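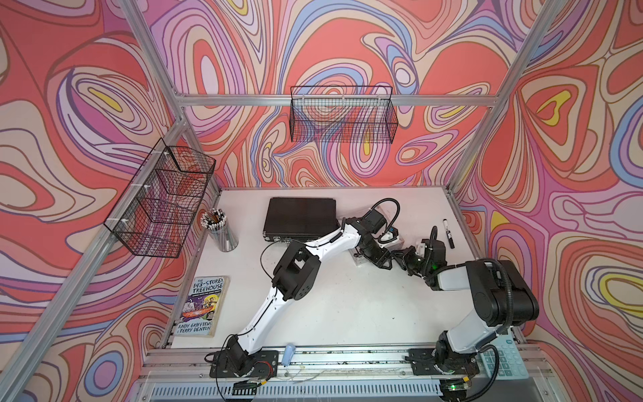

Does dry hopping time change what drinkers taste?
Project report, Food and Beverage Studies
Aaliyah Dhillon and Vasilică Chiriac

Background

Labels on pale ales make a lot of claims about flavour. Mango, pine, lychee, "soft resin". We wanted to test one small part of this: whether leaving hops in the beer for longer gives an aroma that ordinary drinkers can pick. Traltton, the brewery that supplied us, says on its website that its long-hopped ale is "twice as fragrant". We could not find out what had been measured, or by whom, and our emails on the subject got a friendly reply with a discount code in it.

Method

Traltton gave us two kegs of the same base beer, both hopped with Pitthorpe at the same rate. One had the hops in for 2 days and the other for 15. We ran tastings at the Folholm campus bar in November, and one more on a Saturday afternoon, when the crowd was older and less hurried.

Each taster got three small glasses, two of one beer and one of the other, and had to name the odd one out. A person guessing would be right a third of the time. Glasses were coded and the order was shuffled by Vasilică, who did not pour.
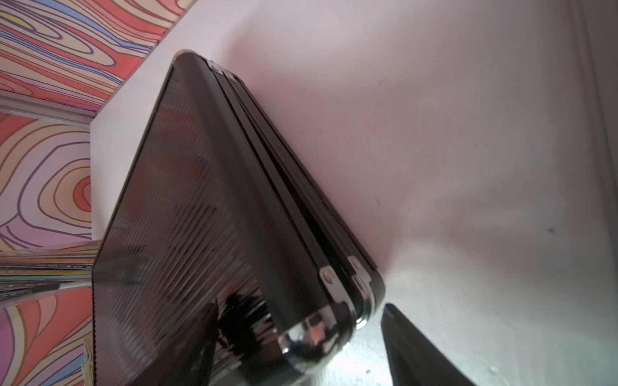

We had 52 tasters, all over 18, and asked them not to talk until they had handed in their sheets. Most managed this. We also asked for one word describing the odd glass.

Results

The tasters did slightly better than guessing, but the gap was small enough that we would not bet on it. Those who called themselves keen beer drinkers did no better than the rest. The one-word answers were all over the place: "grassy" was used for both beers, and so was "fruity".

Problems

The long-hopped keg was a bit flatter by the last session, so some people may have been picking fizz and missing the aroma altogether. We had one batch of each beer, which means any difference could come from the keg and have nothing to do with time. Our supervisor suggested using the Salehi scoring sheet, but it has a line for "honesty of finish" and we couldn't agree on what that meant, so we left it out.

Next steps

Repeat with fresh kegs from at least two batches, and check the fizz before each pour. Until then we would treat "twice as fragrant" as advertising — and we would like to see the same test run by someone who paid for the beer.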